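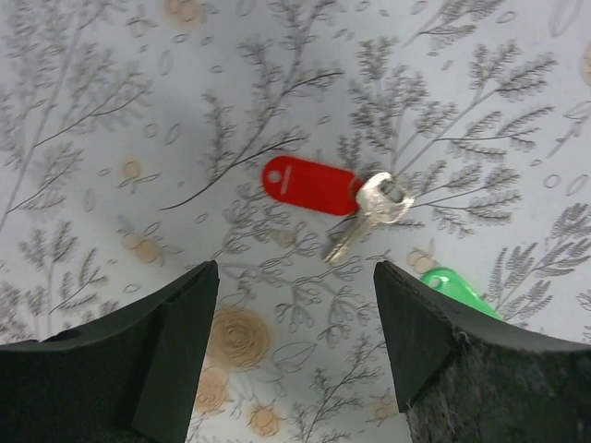

Zelden wrote under my last post that a home robot arm which takes forty seconds to pick up a key is a very slow way of owning a hand. I've been chewing on that for a week now, mostly while standing in the garage watching my arm pick up keys, and I think the comment deserves more than the two lines I fired back at midnight.

Let me start with where I agree. It's slow! If you want your keys moved from one side of a table to the other, please use your fingers, they come free with the rest of you. The arm on my bench has cost me $852 so far (I keep a list, and I keep not showing the list to anybody I live with), and on a good evening it does what a toddler does for fun. So if the argument is that it doesn't pay, fine, you win, and you would also win against my sourdough and the kayak.

What I don't buy is the part further down the same comment, that people building at home should stick to blocks. Foam cubes, wooden cubes, whatever, as long as it's a cube. I did cubes all last winter. My arm got very good at cubes, and so did everyone else's, and I learned close to nothing after the second weekend. A cube forgives you. You can come in crooked and two flat fingers will straighten it out for you, and you go to bed thinking you wrote good code.

Keys don't forgive anything. They lie flat, they're thin, they shine, and when one has a plastic tag next to it or hooked on it you have to decide what you're even grabbing. Do you go for the tag? It's the bigger target, and a bright red one is dead easy for a camera to find. But grab the tag and the key may swing somewhere you didn't plan for. Go for the key itself and you're chasing a thing about as thick as a cracker, with glare all over it. I spent most of a Saturday on that one question and I'd still call it open.

And then the cloth. Somebody on the Trumstead list (it's a shared workshop two towns over, with a mailing list that argues more than it builds) told me to get a plain black mat like a sensible person. I've got my work on a pale printed cloth with flowers and leafy stems all over it, and I'm keeping it. My first detector was trained on a plain mat and scored beautifully. Put it on the flowers and it wanted to pick up the flowers. It went after a leaf with total confidence, seven tries in a row, closing on nothing and reporting success each time. I laughed until I had to sit down, and then I stopped laughing, because I had been about to write a post saying the vision part was finished.

So that's my real opinion, the one I should have put in my reply: a home build should be tried in a home. Houses have patterned cloths. They have things lying half on top of other things. If the robot only works on a black mat with one cube under one lamp, then what I've built is a very fussy lamp accessory.

There's a camp that says simulation takes care of all this, and I do use it. I ran 2,000 simulated grasps in August before letting the current version near the bench, and it saved me a lot of swearing. But my simulated fingers are perfect. The real ones aren't. One of mine is scratched up and fraying at the lower part, and I'd never have thought to model that. Does it matter to the grip? I don't know yet! I have 349 real attempts logged and I haven't split them by how beat up the finger was, mostly for the dumb reason that I didn't write down when I first noticed it. Write down when you notice things.

The other complaint I get, and Ní Mhurchú puts it better than most, is that hobby people should leave manipulation to outfits like Amirier that have proper labs and proper money. I've gone back and forth on this. They will get there before me, no question, and their arm won't attack a leaf. But I also know a lot more than I did a year ago about why these machines fail, and I find I read the glossy demo videos very differently. I look at the tabletop first now. Is it plain? Is there only one object? How many times do they let us see it grab the same thing from the same side? I'd like more people to be able to ask that, and the way I got there was by ruining evenings in a garage.

I do worry a bit about the other end of it, the folks who build one of these and start telling the family it'll be folding laundry by spring. Mine won't. I'd be thrilled if it could sort the red tags from the green ones by Christmas and hand me the right key without dropping it behind the bench, where three of them already live.

Zelden, you're welcome to come by and time it. Bring your own keys, ideally ugly ones, and leave the cubes at home.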